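Toy library in Britent to move into former shoe store on Lewis Street

The Britent Toy Library will close its basement room at the community hall at the end of August and reopen in September in the former shoe store on Lewis Street, the library said in a notice to members.

The new space is on the ground floor and has a front entrance without steps. The current room can be reached only by a flight of stairs, and parents have had to leave strollers in the hallway or carry them down. The town's access review listed the stairs as a problem two years ago, and the library has been looking for another place ever since.

Members can keep borrowing until the last week of August. Anything checked out after that will be due back in September, and no late fees will be charged for the time the library is closed.

The library lends toys, puzzles and games to families in Britent and the nearby villages of Ivow and Vavberg. It has 3423 items in its catalog, from rattles and stacking cups to board games for older children. Memberships are sold by household, and there are 151 of them at present. That is up from 127 a year ago. Most of the growth has come from Vavberg, where a new group of houses was finished in the spring.

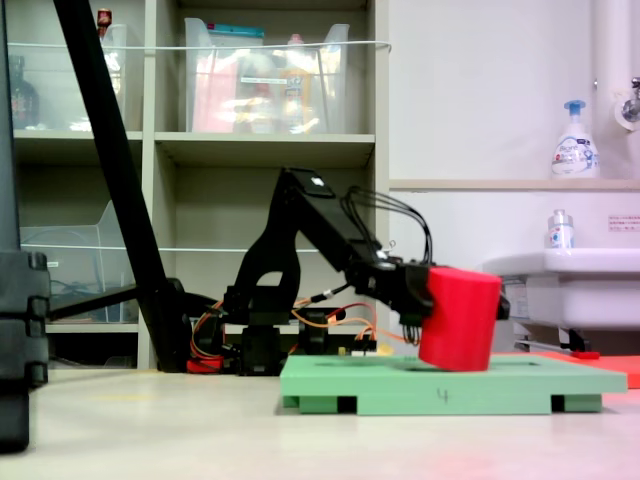

A red cylinder above a light green platform.

Under the lease, the library will have the Lewis Street store for five years with an option to stay longer. The rent is higher than at the community hall, where the library paid only a share of the heating and cleaning. The town council voted in its last session to cover the difference for the first two years. After that the library will have to pay the full amount from memberships, its yearly sale and whatever grants it can find.

The household fee will go up for the first time in six years. It will be $60 a year, to be paid in full or in two parts. Families who receive housing or food assistance will go on paying half. Members who have already renewed will not be asked for the extra money until their next renewal comes up.

Work on the store began last month. The old shelving along the back wall is being kept, and the stockroom will be used for cleaning and checking returned toys. A counter has been built near the door, and the restroom is being refitted with a changing table. The front window, which had been papered over since the shoe store closed, has been cleaned and will get a low blind on the sunny side. The carpet has been taken up, and the floor underneath will be sanded before the shelves are filled.

Opening hours will change as well. The library is now open three mornings and one late afternoon each week. On Lewis Street it will add a second late afternoon, and the doors will stay open until 6:30 p.m. on both. Parents who work during the day have asked for this in each of the last two member surveys. The hours during school vacations have not been set.
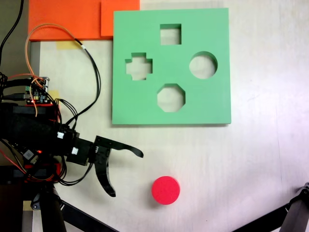
LENDING AND RETURNS

The lending period will stay at three weeks, with one renewal if no other household has asked for the item. Each household may have five items out at a time, one more than now. Large items such as slides, ride-on cars and play kitchens count as two.

Toys with several parts will be lent in clear bags with a card listing what should be inside. Members are asked to check the card at home before they come in, as counting at the desk has led to long lines – the worst of them just before the holidays. A missing piece can be turned in later at no charge. If it has not been found after two months, the library may ask for a small payment toward a replacement.

Batteries will no longer be supplied. Members should take their own out before returning a toy.

The drop box outside the community hall will be removed when the basement room closes. A new one will be put up next to the Lewis Street entrance, for small items only. Families in Ivow can still hand things in at the village store, where they are picked up every other week.

The library is asking for help with packing in the last days of August. Boxes are already on hand, but more cars are needed for the short trip between the two buildings, along with one or two people who can lift heavy items. Anyone able to help can sign up on the sheet at the desk or call the library during opening hours.

Donations of used toys are on hold until the move is over. The library expects to start taking them again in October, once the stockroom is in use. Soft toys, toys with loose or broken parts and puzzles with missing pieces will not be accepted.

Parking on Lewis Street is free for one hour, and there is a larger lot behind the post office. The bus from Vavberg stops across the street.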